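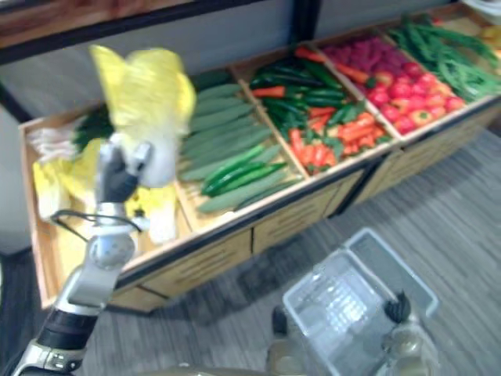 Fig. 1. Produce stand divided into compartments, with napa cabbage and cucumbers in neighboring sections.

Retail Produce Management
Unit 7: Ordering, Rotation and Shrink
Instructor: Janelle Enriquez
Handout revised May 15, 2021

Reading for this unit: the course packet chapter on perishables, plus the Lumbao Market case at the back of the packet. Bring a calculator to class.

1. What shrink means

Shrink is the difference between the stock a store paid for and the stock it sold. In a dry goods aisle most shrink comes from theft and counting mistakes. In produce most of it is spoilage and trimming. A head of lettuce that loses its outer leaves every morning is shrinking even if it sells in the end, when the price is by weight.

We separate known shrink from unknown shrink. Known shrink is written down when it happens: thrown out, marked down, given to the kitchen. Unknown shrink shows up only at inventory. If your unknown figure is larger than your known figure, the department is not keeping its waste log, and any ordering plan built on that log will be off.

2. Basic calculation

Shrink percent = (cost of goods received minus cost of goods sold, adjusted for change in inventory) divided by cost of goods received.

Work at cost for this course. Some stores work at retail, and the two figures can't be compared. Check which one a report uses before you quote it.

Worked problem: Gerkis Grocery receives 90 cases of leafy greens in a week. Every case costs the same. Opening and closing inventory are equal. The store sells the contents of 81 cases. Nine cases are lost, so shrink is 10 percent.

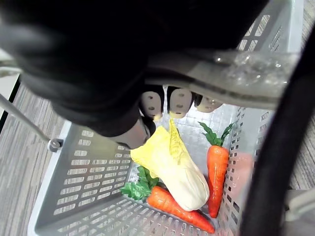
3. Ordering to sales

The order for a perishable item has three parts: expected sales until the next delivery, plus the minimum needed to keep the display presentable, minus what is on hand. New managers tend to get the second part wrong. They set the display minimum by the size of the fixture, and then the fixture decides the order. If an item sells slowly, give it less space or put a false bottom in the bin.

Use sales from the same days of the previous week as a starting point. Adjust for holidays, weather and ads. In November, cooking vegetables such as onions, celery and squash move well ahead of their usual rate, and salad items often slow down.

4. Rotation

First in, first out. Older stock comes forward or on top, new stock goes behind or underneath. Pull the old product out before filling. Date every case on the short side when it arrives, so the date can be read on the shelf in the cooler. 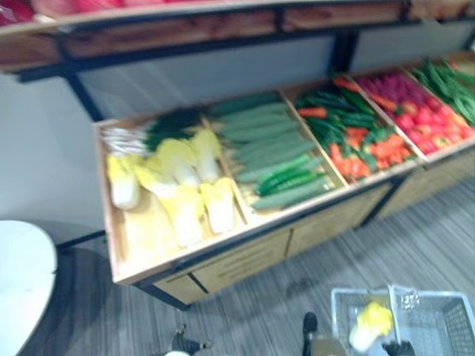 Keep ethylene in mind when storing cases. Apples, ripe bananas and tomatoes give it off. Leafy greens, broccoli and cucumbers are damaged by it. Cucumbers also suffer from cold and should not sit in the coldest part of the cooler.

5. Markdowns

Mark down early and once. A small cut while the item still looks good usually recovers more than a deep cut a day later. In the Lumbao case, look at when the first markdown was taken and what was on the shelf beside it at full price.

For next class

Problems 1 to 5 in the packet. Problem 4 has a misprint: the Isalmont store received 53 cases, not 35. Written answers to the Lumbao questions should be no more than 2 pages.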